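Ikgate season 2 finale – did I miss something with the lighthouse key?

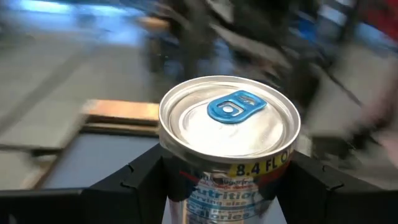

Who has the lighthouse key at the end of the Ikgate finale?

Esteban's sister has it. She takes it out of his coat during the funeral.

Posted by Inmaculada Marín in TV Drama, June

OK so that's what my roommate told me when the credits rolled, and I've watched the funeral twice now and I'm still not convinced. You see her hug him, you see her hand go down toward the pocket, and then it cuts to the ferry. Next time we see Esteban he's on the dock patting his coat and looking sick. Fine. But in the episode before that he gave a key to the old man at the Diltaletti hotel and told him to keep it in the safe! So are there two keys? Or did the writers forget? I've been rewatching from the start and I'm stuck on this. Spoilers are fine, I've seen everything that's out.

fudinby_fan

Your roommate is right about the sister. The key at the hotel opens room 872, it's got the number on the tag when the old man hangs it up. The lighthouse key is the long one with the bent end. Esteban shows it to the priest at the start of the finale and puts it back in his coat, so it can't be in the safe. I missed that the first time too, because the priest is talking over it and I was reading the subtitles.

The part I can't figure out is why she'd want it. She hated that place as a kid – there's a whole speech in season 1 about the stairs – and she already sold her half to the Fudinby people for 2,000. My guess is she's hiding the ledger from her husband, but I wouldn't bet money on it.

marlowe20

two keys, yes. watch the dock part again, you can hear the hotel phone ringing before it cuts. I think that means the old man opened the safe. season 3 will be all about the hotel

gatekeeper_jo

I don't agree about the phone, I think that's a buoy bell. But two keys for sure. If you're rewatching anyway, go slow in the kitchen argument in episode 2, where the mother says the lighthouse was always meant for the girl. It went right by me the first time and it makes the funeral play very differently. Also her coat is the same green one the mother wears in that argument.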